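Rekambridge Swim and Recreation Club – July meeting, my notes

I was on minutes again, so apologies for the handwriting you can't see and the spelling you can. We got going at 7.10 pm, once the urn was on and the second row of chairs was out.

Last month's minutes went through with one fix. I had the lane hire down as weekly and it's fortnightly. Sorry!

Money. We have $1,782 in the everyday account and $1,011 in the one we keep for the shade sail. The Flikberg quote for the sail came in well over that, so we're going to ask them for a price on the smaller triangle – the one that only covers the toddler end. I said I'd ring them before Friday.

Canteen. Long chat about this one. The pie warmer has had it and we all know it. Henríquez can do us a second-hand one with a three-month warranty and they'll deliver. Moved, seconded, carried. We also agreed to put hot chips up by 50 cents, which I voted against, and I'd like that written down (so I've written it down).

Learn to swim. We had 80 kids last summer and there's room for 100 if we open the Saturday early session. That means two more instructors with current tickets. I'm putting a notice in the school newsletter and on the board at the bakery.

Change rooms. The tap in the far shower still drips. The colour for the doors is going to be the blue, by seven votes to four, and I'm thrilled because the green looked like pea soup.
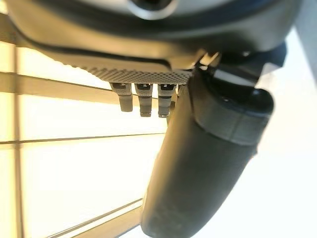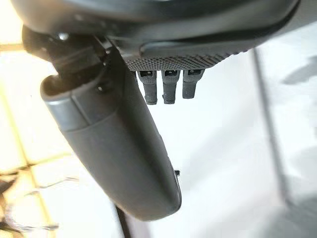

Carnival. We're sharing the bus with Ruluseo again this year, so please be at the car park by 6.45 am and bring your own breakfast. Relay teams get picked on the day. Someone needs to find the good stopwatch, the one with the yellow cord, as the other one sticks.

Other business: the lost property tub is overflowing with goggles and single thongs. Anything left at the end of the month goes to the op shop.

We wrapped up at 8.50 pm. Next meeting is same place, same time, and I'm bringing the slice.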